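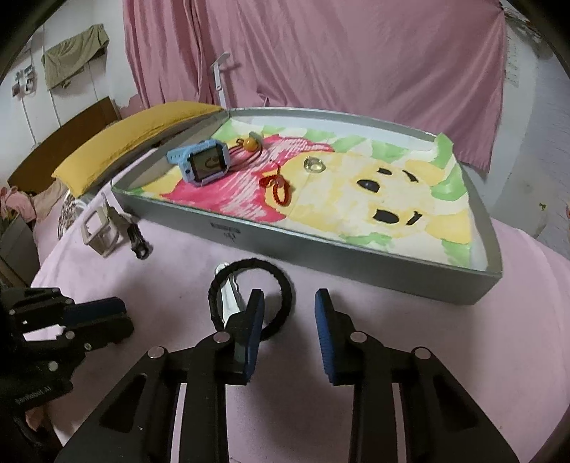 Round table with the pink cloth, Wainwright Hall.

Supper Club Progress Report, October
Prepared for the Hasora Fund

We have now spent slightly over half of the grant and would like to tell you where it went. Most of it went on chicken.

The weekly supper has moved to Wainwright Hall for good. The old room at Zidov Street had a charming view and one working burner, and after the business with the rice we felt the burner mattered more. The new kitchen has six. It also has a dishwasher that finishes a load in four minutes and sounds like a truck being unloaded, so we now run it after the speeches.

Attendance. We served 405 meals in the period, against a target of 70 a week for six weeks. You will have done the subtraction already. The shortfall is nearly all from the second week, when the flyer gave the wrong street and a number of people had a pleasant walk to a tire shop. Our best night was a Thursday, with 102 plates out and no dessert left for the people who made it.

Money. The $3,000 set aside for equipment bought a used upright freezer, two soup kettles and a cart. The cart has a mind of its own on the ramp and we are getting new wheels for it out of the repairs line. We did not buy the folding chairs in the original budget. The hall has chairs. They are ugly and they are free, and we would like your permission to move that amount to transportation.

Transportation is the part that worries us. Guests from Gukley come in on the last bus that gets here before we open and leave before coffee to catch the only one back. Several have asked for food to carry home, and we have been packing it in whatever tubs turn up. A shared van one night a week would fix this. We have two quotes, one of them reasonable, and both are attached.

Things that did not go well: the suggestion box (eleven requests for less cumin, one for more), the first attempt at a children's table, and the attempt to start at 5:30. People come at six. We open at six now and feel much more punctual.

Before the next report we plan to finish the food safety training, settle the van and get a winter menu down on paper. The menu is mostly soup. The kettles were a big purchase and we intend to use them.

Receipts are in the second attachment, in date order except for the freezer, which is at the back. Please let us know about the chair money by the end of the month if you can - the van company is holding the price until then.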